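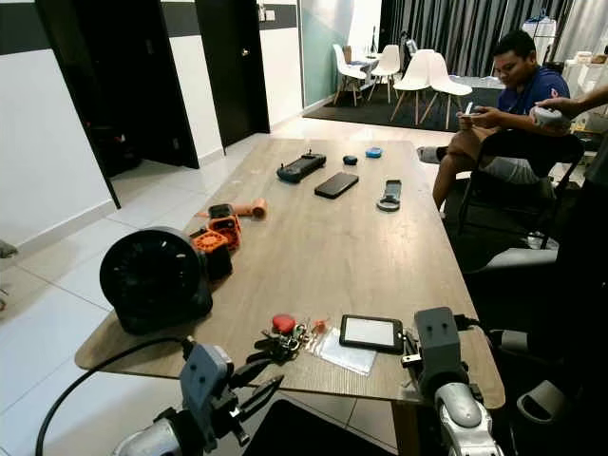 Los dos brazos del robot ante la mesa, con un ventilador, llaves, un mando y otros objetos de uso diario.

El precio del brazo no es el presupuesto

Cuando una empresa mediana decide comprar un robot de dos brazos, la discusión suele empezar por el catálogo. Se compara el Jarano con el Finard, se mira la carga útil y se pide descuento. A mi juicio, ese orden encarece la compra.

En Norkadura aprobamos en febrero una partida para equipos de manipulación. La hoja inicial tenía una línea para el robot y otra para el transporte. Faltaban las pinzas de repuesto, los cables, la mesa, los objetos de prueba y, sobre todo, las horas de la gente. Al rehacerla salieron 39 líneas. Solo los cables y conectores de recambio sumaban 1.249 euros, una cantidad pequeña que aun así hubo que pedir aparte, con su firma y su espera.

Las horas son lo peor calculado. Preparar una mesa con cosas corrientes parece trabajo de cinco minutos. Nosotros apuntamos más de 138 horas en el primer trimestre, entre colocar, cambiar y anotar. Ningún proveedor pone eso en su oferta, y es lógico que no lo haga: le toca al comprador.

Tampoco me convence comprar dos unidades de golpe para ahorrar en el precio. Holloway nos ofrecía esa rebaja. Preferimos alquilar una durante 90 días y decidir después - el alquiler sale caro por mes, pero deja a la vista los gastos que luego se repiten.

Mi propuesta es sencilla: que la solicitud de compra no se admita sin un año completo de gastos de uso. Si el total asusta, conviene saberlo antes de firmar el pedido.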